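Hovland switches textile collection to paper tags

May 19, 2022

Households in Hovland will use paper tags instead of yellow sacks when they put out old clothes and linens for collection. The change starts with the next pickup round and covers the whole town, including the streets north of the rail line that were added to the route in January.

The town sold the yellow sacks at the front desk of the town hall and at two grocery stores. Many residents said the sacks tore when they were filled with heavy items such as towels and curtains. Others said they were being asked to pay for a plastic bag that was thrown away at the sorting hall a day later.

Under the new system, any closed bag or box will be accepted as long as a tag is tied or taped to the outside. Tags are free. The first 2,000 were printed this month and are available at the town hall, the library and the recycling yard on Mill Road. Each household may take six at a time. Unused yellow sacks can still be put out until they are gone, and they do not need a tag.

Pickup is handled by Brekumix, the company that already collects paper and glass in Hovland. Its contract with the town has been extended to cover the new tags at no added cost. Trucks will follow the same route as before, and bags should be at the curb by 7 a.m. on collection day. Bags left out the night before often get wet, and soaked fabric cannot be sorted with the rest.

The collected textiles go to the sorting hall in Skedetham. Clothing that can be worn again is sold through thrift stores in the region. Worn cotton is cut into wiping rags for repair shops, and mixed fabrics are shredded for padding. Items that are moldy or soaked in oil or paint are burned with household trash, and the town pays for that by weight.

In the last round before the change, 517 households in Hovland put out at least one sack. The town would like to see that number reach 1,000. It will look at the results next winter and decide then if pickups should become more frequent.

The neighboring town of Flalovberg has used tags for two years. Its public works office reports fewer torn bags and fewer complaints about items scattered along the sidewalk. Flalovberg also tried placing large bins in parking lots but removed them after household trash was dumped inside.

Residents are asked to go through their textiles at home before bagging them. Bedding, tablecloths, clothes and towels can all go in the same bag. Shoes should be tied together in pairs and put in a separate bag with its own tag. Buttons and zippers can stay on. 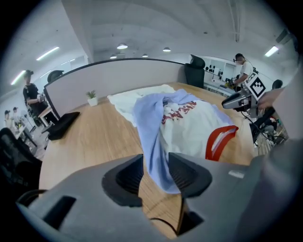

What is not accepted

Pillows, comforters, carpets, mattresses and foam cushions are not part of the textile pickup. They can be taken to the recycling yard on Mill Road during regular hours. Electric blankets go in the bin for small appliances, with the cord attached. Fabric scraps smaller than a washcloth should go in the household trash.

Where to ask

Residents who cannot get to one of the tag locations can call the town hall and have tags sent by mail. Missed pickups should be reported to Brekumix by noon on the day after collection. The pickup calendar is posted at the library and printed on the back of each tag.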